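News > Local Business > Technology

Brovside households to help teach robots the small jobs

25th October

A Brovside company is looking for people to wipe benches, sort cutlery and fold tea towels at home so that robots can learn from the way they do it.

Clostus, which has worked out of the old cannery building on the harbour road for the past six years, will lend out 30 hand-held grippers to local households between now and December. Each gripper has two fingers that open and close when the user squeezes a trigger, and a small camera that records what the fingers are doing. The recordings are used as examples for a learning system that will later run on a robot arm.

The company said the work suited anyone who could spare a few hours a week. No technical background is needed. People who sign up are given a 20-minute lesson and a list of tasks, and they send their recordings back at the end of each week.

Payment is by accepted recording, with a flat amount for returning the gripper in working order.

Clostus ran a smaller trial over the winter with its own staff and their families. Most of those recordings were made in the same few kitchens, and the system did well in those rooms and poorly nearly everywhere else. It had trouble with glossy benchtops, patterned tablecloths and strong afternoon light.

The company said it now wants as many different homes as it can get, including small flats, farm kitchens and sheds. So far 76 people have put their names down.

Recordings are checked before they are used. Any that show a face, a letter or a screen are deleted, and people can ask for their own recordings to be removed up until the end of the program. Clostus said the cameras do not record sound.

A good deal of the work is repetition. A person might pick up the same mug several times from different spots on a table, then move to another room and do it again. Mistakes are kept if the person goes on to fix them, as the system needs examples of recovering from a bad grip.
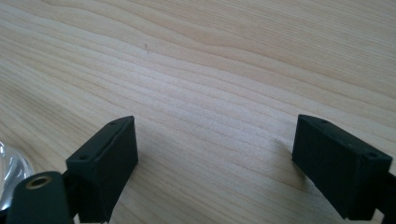

The grippers are made in the Clostus workshop. Software for sorting the recordings comes from Maveo, and Yokoyama is supplying the robot arms for testing. Those arms will stay at the cannery and will not be going into homes.

Testing is due to start in December. The company plans to hold an open afternoon at the cannery once the first results are in, though it has not set a date.

People wanting to take part can leave their details at the Clostus front desk or at the Brovside library. You need to be 18 or over and live within the town boundary.

Filed under: technology, jobs, Brovside

3 comments

harbourview_deb
My sister did the winter one. She said your wrist gets sore at first but you get used to it. Does anyone know if left-handers can do it?

Macca T
So we teach it to do the dishes and then have to buy one? I'd want to know what they do with the videos after the program finishes. The article only covers up to the end.

rusty gate
Put my name down at the library on Thursday and haven't heard back yet. We're 2 km past the boundary sign so maybe that's why. Seems silly when they say they want farm kitchens.

Contact the newsroom | Corrections | © Brovside local news. All rights reserved. | Back to top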